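How to Clean and Care for a Marble Countertop

My aunt Shu-fen Tsai kept a marble counter looking lovely through a whole lot of dumplings, and most of what follows I learned standing next to her with a dish towel. Marble has a reputation for being fussy, and it does ask for a little attention, but the daily part takes hardly any time once it's a habit.

What you'll need

A couple of soft cloths (old T-shirts are perfect)
Mild dish soap
Baking soda
A stone sealer meant for marble

Step 1. Clear the counter and wipe it down

Move everything off the section you're working on, and I do mean everything, even the heavy mixer you'd rather go around. Crumbs and grit are what scratch the polish, so brush those away dry before any water comes near. Then put a small squirt of dish soap in a bowl of warm water, wring your cloth out well, and wipe in long, easy strokes. Go over it again with plain water and dry it right away. 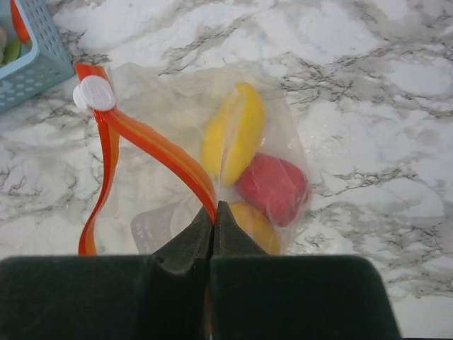 Gray veining on white marble, with a blue plastic basket in the corner.

Please skip the vinegar and lemon juice! I know they're in every homemade cleaner going, but acid eats into marble and leaves dull spots that soap won't lift. My friend Chia-jung Chou lost the shine on a good stretch of hers that way and ended up paying to have it polished again.

Step 2. Draw out any stains

For coffee, tea or an oily ring, stir baking soda and water into a thick paste, like peanut butter. Spread it a little past the edges of the stain, cover it with plastic wrap, tape down the sides and go to bed. In the morning, peel off the wrap, let the paste dry, then wipe it away and rinse. Stubborn marks may want 3 rounds, so don't lose heart after the first.

Step 3. Test the seal

Drip a spoonful of water on the stone and leave it alone for 30 minutes. If it's still sitting up in a bead, you're fine. If the marble has gone dark underneath, it's time to seal - I check mine every March, when I'm in a cleaning mood anyway. Try a spot by the sink too, where the seal tends to wear out first.

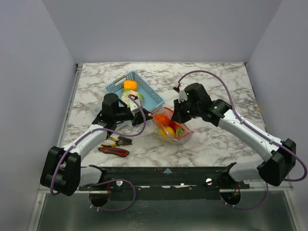
Step 4. Seal the stone

Open a window and make sure the counter is completely dry. Wipe the sealer on evenly, a small area at a time, and follow the wait on the label before you buff off the extra. Don't let it dry on the surface or you'll be rubbing at a haze all afternoon (ask me how I know). Keep food and dishes off until it has cured.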